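Four weeks with the Jemo

04/11/2019

The Jemo two-arm kit came in more boxes than my last apartment did. I'd signed up for the trial plan, 54 dollars a month, mostly because the sales page said "setup in an afternoon" and I wanted to meet the person whose afternoon that was. Mine ran to 17 hours, counting the evening I spent on hold with Hollis, the company that ships the thing and answers the phone for it when the mood is right.

The manual has 202 pages. The index skips from "calibration" to "disposal," and by the second night I could see the logic.

Once it's running, though, I have to be fair. You teach it by doing the job yourself with the two hand controllers, over and over, and then it has a go. Jemo suggests starting with dishes. So I have been moving a bowl and a cup from one part of a table to another part of the same table, which my mother would be thrilled to hear about.

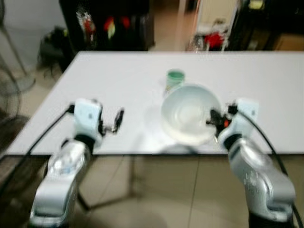
Marlow from Jarkthorpe wrote in after my first post to say the grippers are fine and it's the software that will break my heart, and would I please mention that the July update wiped every saved task he had. Consider it mentioned. I called Hollis about this and was told that backups are a feature of the next plan up. That plan costs 137 a month – at that price I'd like it to do the backing up with its own two hands.

The good parts, then. The arms are quieter than my fridge. The grippers are small enough to take a bowl by the rim, and they open wide enough for a cup. The stop button is big and red in spirit, by which I mean it works every time I hit it, and I've hit it more than most.

The bad parts: the cables need more room than you'd think, the app logs you out whenever your phone locks, and the Clelulwood add-on pack (extra fingertips, a carrying case, a sticker) is still "in transit" from wherever Clelulwood keeps its stickers.

I'm keeping it another month. The bowl and I have unfinished business.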